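Notes on the Grevau bylaw hearing

I said in the last post that I would write up the second hearing on the protest notification rules once the transcript was out. The transcript came out in February, with several pages missing from the scanned copy, so what follows relies on my own notes for the afternoon part.

For anyone who has not followed this: the town of Grevau has a bylaw that requires organisers to notify the council before holding any assembly on a public road. The notice period is 12 days. The bylaw was written with processions and street markets in mind, and for most of its life it was used for those and little else. Last autumn it was used against people who stood outside the Esquivel depot during the pay dispute. There were 50 fixed penalty notices in one evening, all under the same clause, all for the same sum of 800. Most people paid. Four did not, and their cases were joined.

The four are represented together by Maricica Lungu. The council is represented by its own legal office, in the person of Nga Ung, who also drafted the guidance note that the officers were carrying that night. I will come back to the guidance note.

The question before the tribunal is narrow. It is whether a person who attends an assembly that has not been notified commits the breach, or whether only the organiser does. The clause says that "no person shall hold or take part in the holding of" an assembly without notice. The council reads "take part in the holding of" as covering everyone present. The defence reads it as covering people who help to organise, such as those who book a sound system or print the leaflets.

Both readings are possible on the plain words. I have gone back and forth on it. My own view is that if the drafters had meant to cover attendance they had a perfectly good word for it, and they used that word two clauses later, where it says that stewards must ensure that "persons attending" keep to the agreed route. A text that uses two different expressions within a page usually means two different things. Lungu made this point in the morning and it took her less than five minutes.

Ung's reply was that the bylaw was amended after the route clause was written, so the two expressions come from different hands and no weight should be put on the difference. This is correct as to the history. The route clause is older. It is less clear that it helps her, as the people who made the amendment had the older clause in front of them and left it alone.

The rest of the morning went on the evidence of service. A penalty notice has to be handed to the person or sent to a known address. In two of the four cases the notice was sent to an address taken from the Skeller register, the database the council uses for parking permits. Neither person had ever agreed to that use. The chair asked whether the register's terms allowed it. The council's witness did not know and said she would find out. The transcript records a written answer as "to follow", and as of this week it has not been published. I have asked for it twice.
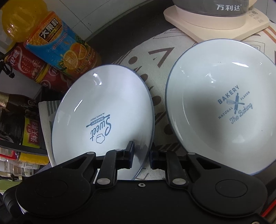

The afternoon was mostly the guidance note. It is two sides of A4 and was given to officers at the briefing before the depot protest. The first side sets out the clause accurately. The second side has a table headed "Who can be dealt with", and the first row of the table reads "Anyone who stays after being told". There is nothing in the bylaw about being told. There is no power in it to direct people to leave, and no offence of staying. That power exists elsewhere, in the general public order rules, and it belongs to a senior police officer. Council enforcement staff do not have it.

Lungu put this to Araceli Zavala, who led the enforcement team on the night. I made a fairly full note of the exchange. Zavala accepted that her staff had told people to leave. She accepted that they had then issued notices to those who remained. Asked which part of the bylaw made remaining relevant, she said that it was a matter of fairness, and that it would have been harsh to penalise people who had walked away when asked. I thought that was a straight answer. It does leave the council in some difficulty. If attendance alone was the breach, then everybody there had committed it before anyone spoke to them, and the warning made no difference in law. If the warning did make a difference, the council was enforcing a rule it had not passed.

The council also called Mieke Jacobs, who was the transport manager on duty at Esquivel. Her evidence was about obstruction. Two lorries were held at the gate and one was turned back towards the Gondora roundabout. She was careful and did not overstate it. She said the longest delay was under half an hour, and that the crowd moved aside when a driver felt unwell and needed to get out. None of this goes to the notice question, and the chair said so, but it was let in as background.

The only one of the four to give evidence was Yatziri Beltrán. She had come off a shift at the bakery across the road and stood with the others for what she put at twenty minutes. She had not been sent any message about the protest, had not brought anything, and did not know who had called it. Under questioning from Ung she agreed that she had joined in with the chanting. Ung suggested that this was "taking part". Beltrán said yes, she had taken part in it. Lungu did not re-examine, which surprised me at first. I now think she was right to leave it. The clause is about taking part in the holding, and the answer did not touch that.

There was a short argument at the end on numbers. The council had put in a summary of enforcement under the bylaw going back to its first year, and it shows 1336 notifications received, with a very small number of penalties in all that time before the depot. Every one of those earlier penalties was issued to a named organiser. Ung said that past practice does not fix the meaning of a clause. That is right as a general rule. Lungu said that it does bear on whether people could have known they were at risk, and that a penalty which no one could have seen coming is open to challenge on that ground alone. The chair asked for written submissions on the point from both sides.

A few things I got wrong last time. I wrote that the four cases were being heard under the criminal standard of proof. They are not. The tribunal applies the civil standard to fixed penalty appeals, and a reader who works in the field wrote in to correct me. I also wrote that the penalties doubled if unpaid after a month. There is a surcharge, but it is a quarter of the sum, and it is suspended while an appeal is open.

Several people have asked whether those who paid can get their money back if the four succeed. The short answer is that payment is treated as acceptance, and the bylaw has no route for reopening it. The longer answer is that the council has a general discretion to refund, and has used it before, when a batch of parking notices was issued from a faulty machine. A refund would have to be asked for in writing. If you were one of those who paid, keep the notice and the receipt, and note the time of day you were given it, as the times on the council's list do not match the times on the notices in at least three instances that were read out.

On the wider point, I do not think the notice period itself is under threat in this case. Nobody has asked the tribunal to strike it out, and it probably could not do so if asked. Nearly two weeks is long by comparison with the neighbouring towns, and it makes no allowance for a protest called in response to something that happened the day before – but that is an argument for the council chamber, and the review of bylaws is due there before the summer break in any case. Submissions to the review can be made by any resident. The form is at the town hall desk and it is also possible to send a plain letter.

The written submissions in the tribunal are due at the end of the month. The decision will be sent to the parties first and put on the public list some days after. I will post the reference when I have it, along with the Skeller answer if it ever arrives.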